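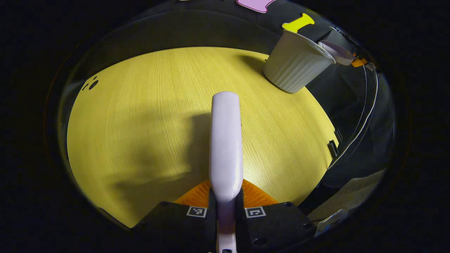 Light wooden tabletop, grain running top to bottom

Widumitz River Steamers: the folding wall chart

If you like old steamboats, or local history of any sort, you'll want a good long evening with this one! The chart follows the passenger and freight boats that worked the Widumitz between Ziltport and Cidport, landing by landing, with every wharf drawn in where the old harbour books put it.

Colleen Grewal spent 5 winters going through timetables, cargo lists and wreck reports, and Trevor Pelletier redrew the river itself (the channel has wandered a good deal, especially below Cidport, and he shows both the old course and the new one). There are 142 boats in the index, from the big side-wheelers down to the little melon boats that only ran in September.

My favourite part is the back, where the fares and sailing times are set out as a traveller would have read them. You could leave Ziltport at 6 in the morning with a crate of hens and be home by supper – and the hens had their own fare!

What you get
Wall chart, printed on both sides, folded
Index booklet, with boats listed by name and by owner
2 loose sheets: the Ziltport wharves and the Cidport wharves

The chart opens out lengthways, so clear a good stretch of table before you start. It goes back along the same creases, with the title panel outermost.

Second printing, with Jairo Bermúdez's corrections to the upper landings. Owners of the first printing can ask for the correction slip on its own, free with any order.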